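Jendura House, Jullville – walk-through, ground floor, 2/16/18
Inspector: Unathi Ngcobo

Floorboards, trip hazards: PASS. No raised ends that I could find, and I went looking in socks.
Floor finish: PASS. Pale, grainy, the odd knot. Cillian calls it tired. Cillian is free to buy a new one.

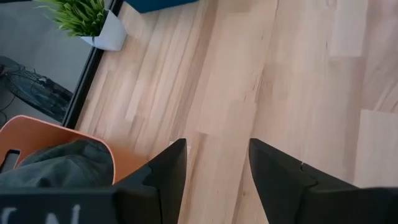

Chair feet, pads fitted: FAIL. 3 missing, same as December. The form says "replace promptly" – a flexible word, apparently.
Orange chair: PASS. Ugly, sound.
Door closer: FAIL. Shuts like it has a grudge. Barta to adjust.
Exit sign: PASS.

Recheck in 20 days. Bring pads.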